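Landlord wants me to sign a release after a fall -- should I?
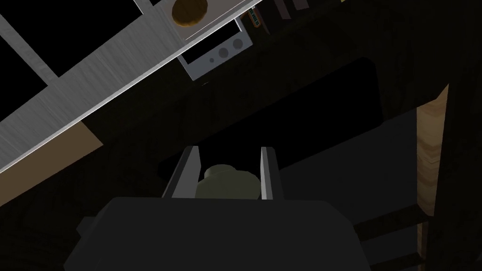 Hi all, I slipped on the back stairs of my rental in Flallstead in December and broke my wrist. My landlord has offered to cover the $167 urgent care bill if I sign a release. I fell on the way in with groceries for the kitchen, which is about as dim and shadowy as those stairs! Should I sign?
Junaid Siddiqui

Please don't sign yet, friend. A release usually ends your whole claim, and wrists can need therapy later on -- mine took 9 months. Many injury lawyers will talk to you free.
Rūta Dambrauskienė

Take pictures of the stairs.
Cletus Zamora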